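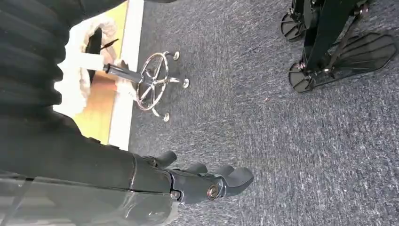
About Starneck

We try out robot hands. Also arms, cameras and the controllers that run them. You send hardware or tell us what you're thinking of buying, we put it through the same jobs as everything else and write down what happened. Then you get the write-up, good or bad.

Small shop. 5 people, one big carpeted room on Grabowska Street, too many power strips.

How it started

Dariusz Wysocka bought two grippers for a packing job and both were wrong for it. One couldn't close on anything thinner than a paperback, the other one dropped its connection every time the arm went past a certain angle. The spec sheets looked fine. He began keeping notes, other people asked for the notes, and by the next January it was a business. Dariusz still runs the bench and still answers most of the mail, so please be patient with the mail.

What we test

Hands and grippers, mostly. Two-finger, multi-finger, suction if you ask early. Arms up to whatever we can get through the door. Wrist cameras and head cameras, usually together, as the view from one is often useless for half the job. Controllers too. Our own arm runs on a Falotell board at the moment, but we'll swap in yours.

Every hand gets the basic set: 40 objects, same list for everybody. Phones, cards, cups, cables, cloth, a set of keys. Cables are where most of them fall down. After that the long run, 500 picks on a single object, and we note when the grip starts to drift. If fingertips wear through we send pictures and stop the run, unless you tell us to keep going.

Things that don't fit in a table go in the comments. Noise. How long it took to mount. If the manual was any help. If the hand blocked its own camera (happens a lot!).

How a test day goes

Mounting first, then calibration, then arguing about calibration. One person on the laptop, one near the arm, e-stop in reach. We work on ordinary desks with ordinary mess on them because that is where your customers will use the thing. Clean white tables make every gripper look good.

Flat stuff gets the most time. A phone is slippery and has nowhere nice to hold it, and a hand that does fine with a cup can go all wrong on one. We try the approach from above, from the side and at a bad angle, and log all three seperately.

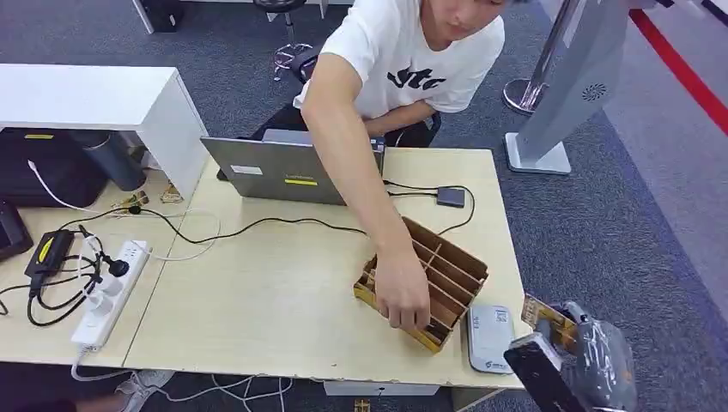

Clustside

Our results log. 183 tests in it as of this update, searchable by hand, arm, controller or object. Clients see there own full records plus the public ones. Anyone can read the public ones, no account needed. Failed runs stay in. We've been asked to take some out and the answer is still no.

What we don't do

No certification. No sales, no commission from makers. We don't repair hardware either, though we'll tell you which screw came loose.

Working with us

Write first, ship second. Include the cables, please. And the firmware version, and a mounting drawing if you have one. Shipping both ways is on you. Visits OK by appointment, ring the Starneck bell on the side door, the front one sticks.

Page last updated Jun 27, 2021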